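3.2 Packing density in mixed snack cartons 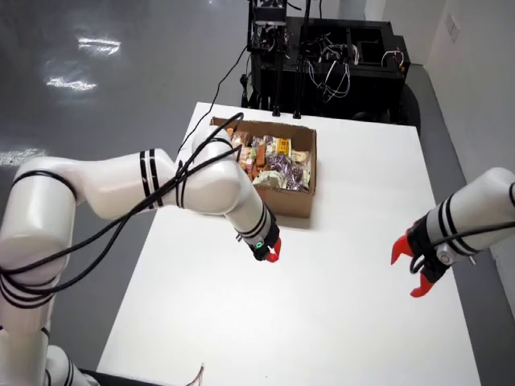
Figure 4. Open corrugated carton with mixed packaged snacks, packed tightly, on a white tabletop.

16 shares | 7 comments

The second part of the study looked at how small wrapped snacks fill a plain carton when shapes and wrappers are mixed. Cartons of this kind are sold to offices and break rooms, and buyers often complain that the box looks half empty when it arrives. We wanted to know how much of that comes from the choice of items and how much from the order in which they go in.

Cartons came from Friesen and the snacks from two suppliers, Cluvard and Givov. A total of 693 cartons were packed by hand over the study period, and 407 of them held a mix of bars and soft packets. The rest held one kind of item only and served as the comparison group. Each carton was weighed, closed, shaken for a fixed time and opened again. The drop in fill height was read against a ruler at the four corners.

Mixed cartons settled less than we expected. Small rectangular bars placed together, as on the left side of the carton in Figure 4, kept their place when packets were pushed up against them. Soft packets such as the purple-wrapped ones in the right half took up the leftover room, but only if they went in after the bars. When packets went in first, the bars ended up tilted and the flaps would not close flat.

Wrapper type mattered as well. Glossy wrappers slid over each other during shaking and left gaps along the walls. Crimped ends caught on neighboring items and held them, though in a few cartons they also tore. Torn items were replaced before the carton was weighed a second time, and the replacement was noted on the packing sheet.

Fill height was first entered by Selina Imhof and checked against the sheets on 09/02/2023. Two cartons with missing corner readings were left out of the tables in Section 4. The larger Troludwood carton was tried at the end of September, but its flaps overlap in a different way and those results are reported separately.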